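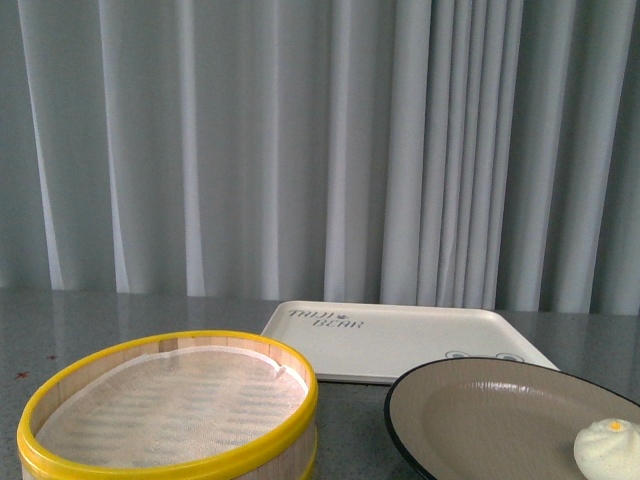 Should I take an investor or keep going with preorders?

Iman Samir
I run a small kitchen goods business called Marno and sell one product, a folding drying mat. I did a preorder run of 1000 units in January and almost all of it sold, mostly to people who heard about it from friends. Now someone wants to put in money for a 60 percent share. I would stay on as manager. The money would pay for a warehouse and a second product. I have no debt and a part-time job. Has anyone here turned down an offer like this, and how did you pay for the next batch?

Dissanayake
60 percent means you work for them. Read the part about who can replace the manager, then decide.
I had a similar offer in year 2 and said no. I paid for the next batch with another preorder and asked the factory to take a third up front and the rest on shipping. They agreed after I had placed one order and paid on time. It was slow – customers waited four months and a few asked for refunds. Keep cash aside for that.
Also ask every buyer at checkout how they heard about you. If it really is friends telling friends, a warehouse won't change much yet.

zenside_3303
depends on the investor. some are good. get a lawyer

Prurora
Agree on the lawyer. You can also make a counteroffer. I gave up a much smaller share for less money, and the investor's first answer had been no. It took them three weeks to come back. Don't quit the part-time job until the second batch is paid for.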